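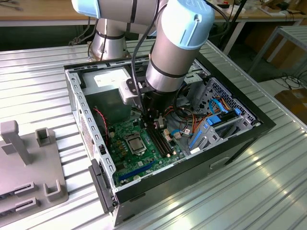 Choosing and keeping a birthstone ring: notes for the winter months

The Drosdale shop gets more questions about birthstones in the weeks before the holidays than in the rest of the year put together, so this item covers the ones that come up most. It deals mainly with garnet, turquoise and topaz, the stones for January, December and November. Opal, the traditional October stone, was covered in the last issue and only gets a short mention at the end.

Garnet

Garnet is traditionally the stone of people born in January, and in the older Western lists it is also tied to Capricorn or Aquarius, depending on which list you follow. It is said to support energy, steady affection and safe travel. People who wear it for astrological reasons often choose a deep red stone and have it set so that the back is open and the stone touches the skin. Some prefer it on the ring finger, others on the middle finger. Traditions differ on this and we don't take a side.

As a gemstone, garnet is easy to live with. It has a hardness of 6.5 to 7.5 on the Mohs scale, depending on the type. That is hard enough for a ring worn most days, but it will pick up scratches if it is kept loose in a box with sapphires or diamonds. Wash it in warm water with a little dish soap and a soft brush. Don't steam it.

Red is the usual color, but garnets also come in orange, yellow, green and a brownish purple. If you are buying for someone who follows a particular astrologer, ask what color was recommended before you order. We can exchange a ring within 40 days, but we can't exchange one that has been engraved or resized.

Turquoise

Turquoise is one of the December stones and is linked by many readers with Sagittarius. It is worn for protection, for calm speech and for friendship. There is an old belief that a turquoise changes color to warn its owner of trouble. Turquoise does change color, and the usual reasons are skin oil, lotion, perfume and sunlight. Natural stones are porous and take these in over time, and a sky blue stone can turn greenish.

For that reason, put a turquoise ring on last, after hand cream and perfume, and take it off first. Wipe it with a dry soft cloth at the end of the day. Don't soak it, and don't put it in an ultrasonic cleaner.

Most turquoise sold today has been treated. Stabilized turquoise has been filled with a clear resin to make it harder and less porous. Dyed turquoise has had color added. Reconstituted turquoise is made from powder or small chips pressed together with a binder. All of these can be sold fairly as long as the label says so. If you want an untreated stone for astrological use, say so when you order and ask for it in writing on the receipt. Expect to wait longer and pay more.

Topaz

Yellow topaz is the November stone. It is sometimes offered in place of yellow sapphire to people who have been advised to strengthen Jupiter and who find sapphire too expensive. Opinions among astrologers are mixed on how well a substitute works, and the person who advised the stone is the right one to ask. Citrine is offered in the same way and is cheaper again. Citrine is a kind of quartz and has no connection with topaz apart from the color, although it has been sold under names such as "citrine topaz." We don't use those names.

Topaz has a hardness of 8 but it can split along one direction if it takes a sharp knock. Take the ring off for gardening, gym work and moving furniture. Blue topaz is nearly always a colorless stone that has been irradiated and heated, and the color is stable in normal wear.

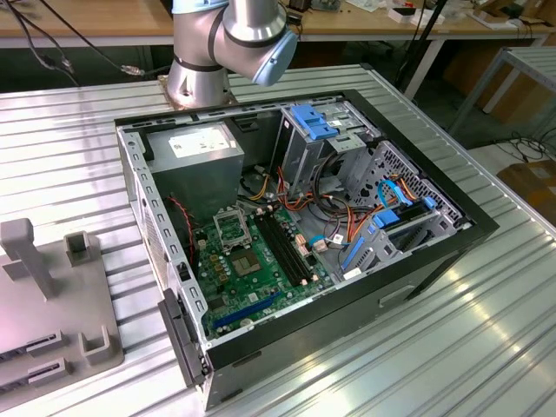 Metals

Silver is the metal usually recommended for stones linked to the Moon and Venus, and gold for those linked to the Sun and Jupiter. Copper is sometimes asked for in rings connected with Mars. Copper will leave a green mark on many people's fingers. It washes off with soap and water. If it bothers you, a copper ring can be lined with silver inside the band.

Our gold rings are 18 karat unless the tag says otherwise. The tag on the string is for the shop only, so please don't use the number on it as proof of metal. The mark stamped inside the band is the one to look for. Sterling silver is marked 925.

Sizing

Fingers are smaller in cold weather. A ring measured outdoors in December may be tight by spring. Measure in a warm room, late in the day, and measure two times on different days. If the two results don't agree, go with the larger one. For wide bands, go up half a size. Paper sizing strips are free at the counter or by mail.

Weights

Many customers bring a weight given in ratti. There is more than one ratti in use, and sellers don't always say which they mean, so the same number can describe stones of quite different size. We work in carats and milligrams. One carat is 200 milligrams. Please ask your astrologer for the weight in carats if you can. If you only have it in ratti, tell us where the advice came from and we will try to work it out with you before anything is cut.

New stock

The Proseo range of plain open-back settings is now in, in silver and gold, and will take oval stones from 2 carats upward. The Gbeho bead bracelets are back as well, in garnet and smoky quartz. Grullent has stopped making the hinged ring boxes many of you liked, and we have not found a replacement yet. Remaining boxes are at the Drosdale counter while they last.

Loose garnets are listed in the winter catalog on page 14. Item 503, the oval rhodolite, was printed with the wrong shape and should read "cushion." The price is correct.

Opal, briefly

Several readers asked whether opals should be kept in water or oil. Solid opals don't need it. Doublets and triplets are glued in layers and can be damaged by soaking. Keep any opal away from heaters and don't leave it on a sunny windowsill.

Orders for engraving before the holidays close at the end of the second week of the month. Plain rings from stock can be collected the same day.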